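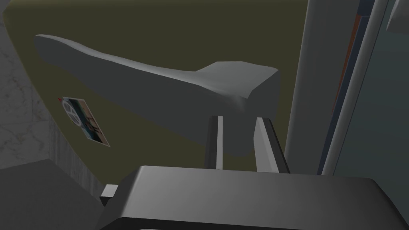 August 25, 2024 – posted by Baiba Kivi
Search this community Go

Near-identical attempts in a simulated set

Our department at Plimerside is gathering simulated attempts at kitchen tasks in order to train a two-armed robot. The set stands at 200 attempts. On review, more than 40 of them follow almost the same path to the object. Should these be removed before training begins, or is it acceptable to retain them? We would also welcome advice on whether attempts in which the fingers miss the object should be kept.
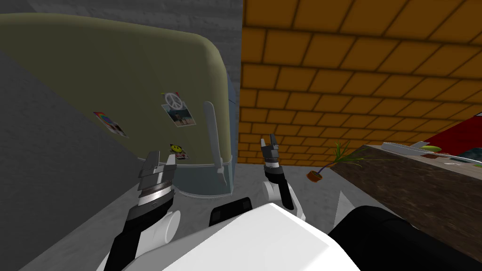 Category: Simulation – Collecting Examples

Demissie

It is advisable to retain the similar attempts for the present and to record new ones from different starting positions. The kitchen may stay as it is – refrigerator, brick wall, wooden counter – provided that the arms do not always begin in the same pose. Train once with the full set and once with a reduced set, and compare the two on starting positions that neither has seen. Missed attempts should be kept in a separate folder and labelled as such. They should not be mixed with the successful ones unless your method makes use of the label.

Naten

Delete them. We did so in November and had no trouble.

Bradeo

I would not delete anything until the cause is known. In our own case 2 operators had been replaying a saved path and altering only the last part of it. Please check the operator field in your records first. Copies of this sort should be marked, and the original kept.

Last updated: 2 hours ago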